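Courses > Sport and Media > Sports Documentary > Handout 4

Print this page | E-mail this page

Handout 4: Building a sports documentary around one match

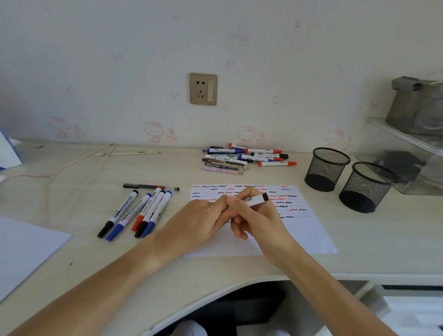 Welcome back! This session is about the single-match documentary, which is my favourite kind of sports film and also the kind that students most often get wrong at the first go. The first job is to get the match out of your head and on to paper, long before you open any editing software. Use pens, and use more than one colour. A sheet with rows of short squiggles in red, blue and black will do perfectly well as a first tension map: red for a passage where your side is under attack, blue for a passage where it has the ball and is getting somewhere, black for everything in between. Faint grey strokes from a marker have a use too, as dead time (injuries, substitutions, somebody looking for the ball in a hedge). You don't need to be able to draw. You need to be able to look at your sheet and see where the match changed its mind.

Our running case for this handout is the Henau cup tie, home side against Mösli, second leg. You all have the match recording and the interview folder from last time. For anyone who missed the session: Mösli won the first leg by three goals, Henau had to win by four, and at half-time in the second leg it was still nil-nil. The crowd was 404, which is a wonderful number for a film-maker. It is small enough that you can hear single voices on the soundtrack and big enough to make a real noise when the fourth one goes in.

1. The viewer already knows the score

Most people who watch a sports documentary know how it ended. Many of them were there, or say they were. So the question "who won?" can't carry your film, and if you hang everything on it you will bore the very people who care most. What carries the film is a set of smaller questions that even the fans can't answer. What did the manager say at half-time? Why did the left back go forward for the second goal when he had been told to stay put? Who was warming up, and did they expect to come on?

Write down five questions of this kind before you plan a single scene. For the Henau match I would start with these:

- Why did Henau change shape after 12 minutes, and whose idea was it?
- What did the Mösli players think a three-goal lead meant?
- When did the home bench begin to believe in it?
- What was happening in the away dressing room while the home crowd was on the pitch?
- Who had already gone home?

The last one is my favourite. Every famous comeback has people who left early, and they make superb interviews. They remember exactly where they were when they heard the shout - the car park, the bus stop, the queue for chips - and they are usually funny about it.

2. Where to start

There are several good places to open, and we'll look at clips of each in class.

The low point. Start when things are at their worst. For Henau this would be the final whistle of the first leg. It gives you the height of the hill in one shot, and everything after it is climbing. The danger is that it has become the standard opening, and your viewer may feel they have seen the film already.

The day after. Start with the empty ground, the nets down, someone hosing the steps, and work backwards. Lovely when you have the pictures for it. Slow if you don't.

The middle of the action. Drop us into the 71st minute with no explanation and let the commentary do the work. This takes nerve! It suits a match with a strong single moment. Cut away just before the moment lands and don't come back to it for half an hour.

The old wound. Start years earlier, with whatever defeat the supporters still grumble about. Very strong where two clubs have a real history, and rather false where they don't. Henau and Mösli are neighbours and have been knocking lumps out of each other for as long as either has had a pitch, so here it's fair game.

Please don't open with a montage of all your best bits. It spends your money before the shop is open, and it tells the viewer which shots to wait for.

3. Archive footage and what it will stand

The broadcast recording shows you the match as the director cut it on the night. That director was following the ball, quite rightly. You are following people. So go through the recording with the sound off and note every shot in which the ball is not the subject: benches, faces, the fourth official, a child asleep on a shoulder. For a whole match you may only come away with a few minutes of this. Guard it. Those shots are what you cut to when somebody says something important in an interview, and you will run out of them sooner than you think.

Then go through again with the picture off. I mean this. Sit in a dark room and listen. Crowd noise has a shape, and it often turns before the score does. In the Henau recording there is a change in the home end a good two minutes before the first goal, after a tackle on the halfway line that led to nothing at all. It isn't in any match report. It belongs in the film.

A word on slow motion: use it once. If every goal is slowed down then none of them matters more than the others, and your fourth goal has to matter more than the other three put together.

4. Interviews

Ask people to tell you the match in the present tense. "I'm on the bench, I've got my coat on, I'm cold." It feels silly for the first minute and then something loosens and they are back there. Former players are especially good at this once they get going, having told the polished version so many times that they're glad of a different way in.

Interview both sides. I can't say this strongly enough. The comeback film with only the winners in it is a club souvenir. The Mösli goalkeeper's interview is the best thing in our folder and runs for barely six minutes. He talks about picking the ball out of the net for the third time and looking at the clock, and you'll find you can lay that sound over almost any picture and it works.

Be careful with people who have a stake in the story now. A former player who works for one of the clubs, or who presents on the channel paying for your film, may remember things in a way that suits. You can still use them! Let the viewer know who they are, with a plain caption, and check what they say against the recording. Memory is generous with distances, too. In the folder, three different people describe the winning goal, and it gets five yards longer each time.

5. Facts, captions and the daft errors that sink a film

Sports fans will forgive a wobbly camera. They will not forgive a wrong date, the wrong kit or a goal credited to the wrong player. Keep one fact sheet for the whole film and put every number in it, with the place you found it. We use Daterora for this on the course, and your log-in from the archive session still works. Put the crowd figure, the kick-off time, the goal times and the spelling of every name in there, and write your captions from the sheet and never from memory.

Watch out for borrowed crowd noise and borrowed crowd shots. If you drop in supporters from a different season, somebody will spot the scarf.

6. How long should it be?

The Flutis slot, which is the one we write for, is 52 minutes with no breaks. My rule for a first cut is 2,000 words of paper script, spoken words only, and no more than that. It looks thin on the page and it plays full, as crowd noise and silence take up more room than you'd expect. If your paper script is longer, take out the second-best interview. It hurts, and the film gets better.

As a rough shape for the Henau film:

- Opening and first leg: 9 minutes
- The two clubs, the town, the build-up: 11 minutes
- First half of the second leg: 6 minutes
- Half-time: 5 minutes
- Second half: 15 minutes
- Afterwards: 6 minutes

Look at half-time again. Five minutes for a part of the match with no football in it, and no footage either! But it's where the whole thing turns, and we have four people who were in that dressing room and disagree completely about what was said. Let them disagree. Cut between them and don't pick a winner.

7. For the next session

Bring your tension map for the second leg on one side of paper, your five questions, and a choice of opening with a paragraph defending it. The paragraph should be 100 words. Bring the name of one person who isn't in the interview folder and whom you'd most like to talk to, with a line on what you would ask first.

If you have time, watch any single-match film about a sport you know nothing about and note the point where you started to care who won. We'll go round the room and compare.

Handout last revised September 2021

Print this page | E-mail this page

This site uses cookies to remember your settings. By carrying on you agree to our use of cookies. Accept | Find out more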